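**Sorting and Tidying, Unit 3 — Small Things on a Tabletop**
Notes by Mhairi McIver

Welcome back! Last time we did shelves, so now we get to my favorite part of the whole course: the scatter. A scatter is any handful of small objects lying on a surface with no order to them yet, and I love how much there is to decide before you touch a single one.

Start with the surface. A pale top with faint veining, in cream or tan, is lovely to work on, but light objects can get lost against the pattern. Look from above first, then crouch and look across — you'll often spot something you missed. 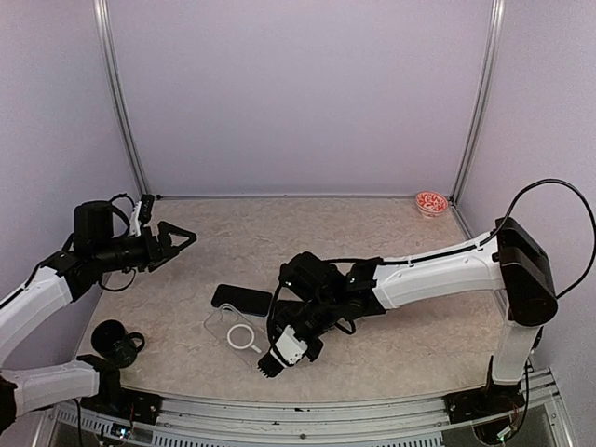 Next, pick your rule. Size, use and shape all work, and you can switch if the first one leaves you with too many odd ones out (mine usually does!). Ebuka Ogundipe likes to clear a landing spot before he moves anything, and I've come around to his way.

Terms to know: *scatter*, *landing spot*, *odd one out*.

For next class:

- Tip out one drawer at home and sort it by 3 different rules.
- Write 4 sentences on which rule you'd keep.
- Bring the Kwok reading — we'll start on page 2.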